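4. Hanging and Adjusting the Doors

Read this section through before you start. It covers the single-door and double-door versions of the Skovley cabinet. If you have the open version without doors, go straight to section 5.

The carcass must be fully assembled and standing on a level surface. A cabinet that leans will make a straight door look crooked, and you will end up adjusting the wrong part.

You will need:
Phillips screwdriver (hand driver only)
Small spirit level
Pencil
Hinge bag 862, packed with the shelf pins

Caution: Do not use a power driver on the hinge screws. The screws are short and the holes strip easily.

4.1 Fitting the hinges

1. Lay the door face down on a blanket or a piece of the packing foam.
2. Press each hinge cup into its hole until the flange sits flat on the wood.
3. Check that the hinge arm is square to the edge of the door, then drive in the 16 mm screws. Stop when the heads are snug.
4. Screw the mounting plates to the inside of the side panel, using the predrilled holes. The arrow on each plate points toward the front of the cabinet.

Note: Doors from the older Vutelen range use a different cup and will not fit these plates.

4.2 Hanging the door

1. Hold the door open and line up the top hinge with its plate.
2. Hook the front of the arm over the plate and press the back down until it clicks.
3. Keep supporting the door with one hand and do the same with the bottom hinge.
4. Close the door slowly. If it rubs, open it again and go to 4.3 before closing it fully.

Caution: An unloaded cabinet can tip forward when a door is open. Fit the wall strap (section 6) before you put anything on the shelves or leave children in the room.

4.3 Adjusting

Each hinge has two screws you can turn with the door in place. The front screw moves the door left or right. The rear screw moves it in or out. For height, loosen the plate screws, slide the door up or down, and tighten them again.

1. Set the height first.
2. Turn the front screws until the gap is 3 mm along the whole edge.
3. Turn the rear screws until the door closes flat against the carcass.
4. Open and close the door 20 times, then check the gap again. New hinges settle a little.

If the gap is wider at the top than at the bottom, turn only one of the front screws, a quarter turn at a time.

Replacement hinges are sold in pairs through any Bisgaard dealer. Quote the number on the hinge bag. 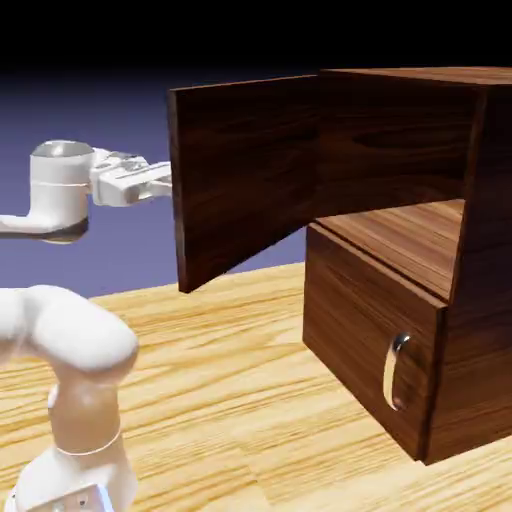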